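Search this site
Course pages > Manipulation Lab > Handouts

This site uses cookies to remember your login. Accept / Manage settings

Comparing grippers: notes for the kitchen bench session

Course staff: Kwan-ho Chuang, Jarosław Baran

By now you've all run the arm through its warm-up moves, so this is the session where we get to the good part: putting different fingers on the same wrist and finding out how much they change what the arm can do. I love this lab. Every group comes in with a favorite gripper, and by the end most of them are arguing for a different one.

You'll compare two grippers. The Golob is our parallel one, with flat pads that stay square to each other through the whole stroke. The Pellascombe has curved, springy fingers that wrap a little around whatever they touch. Both go on with the same four bolts, and the controller needs to be told which one is mounted (menu, Tool, pick from the list). If you skip that step the arm will think its fingertips are somewhere they aren't, and it will find the table for you.

Each group does 15 grasps per object with each gripper. Start every grasp from the same home pose, with the fingers wide open. Write down the result before you reset — memory gets generous after the tenth try.
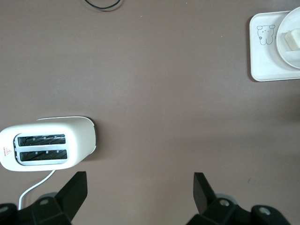 Choosing an approach direction matters more than grip force for most of what you'll pick up in this lab. Students tend to turn the force up first, and it rarely helps if the fingers are meeting the object at a bad angle. Spend a few minutes looking at the wrist camera view before you move anything. A toaster lying on its side is a great case for this: the corners are rounded, the finish is glossy, and there's a cord curving away past the left finger, so think about where that cord will go when the wrist turns. Then look at something like the small block on the plate, which asks for nearly the opposite plan. The plate has a raised rim, and so does the tray under it, so your fingertips have two edges to clear on the way down.

Scoring

2 points: object lifted, held for a slow count of five, put back under control
1 point: lifted but slipped or rotated in the fingers
0 points: no lift, or you hit the stop button

Hitting stop never costs you anything beyond the zero. Please hit it early!

A note on the camera. The wrist view is wonderful close up, but the fingers take up part of it, and they take up a different part with each gripper. Hưng Trương's group last term kept a sketch of the blind areas for both tools taped next to the monitor, and I'd suggest doing the same. If you want to use the overhead camera as well, go ahead, but say so in your write-up so that we compare like with like.

Speed: leave it at 20 percent for the first set. Once your numbers look steady you may go up to 40, and it's really interesting to see which gripper suffers more. (Make a guess first and write it down.)

For the write-up, one table per gripper, then a page on the failures. I care about the failures most. Tell me what the fingers touched first, which way the object moved, and what you changed for the next try. "It slipped" is a start, but keep going.

Reading before next time: the Pasthorpe notes on contact and friction, sections 2 and 3. Section 4 is optional and a lot of fun if you like geometry.

Questions about mounting or bolts go to Tien-fu Ng in the workshop. Questions about the controller go to Kwan-ho or me.

— J.B.

Filed under: Labs, Grippers, Week Notes

Get new handouts by email. Enter your address to subscribe.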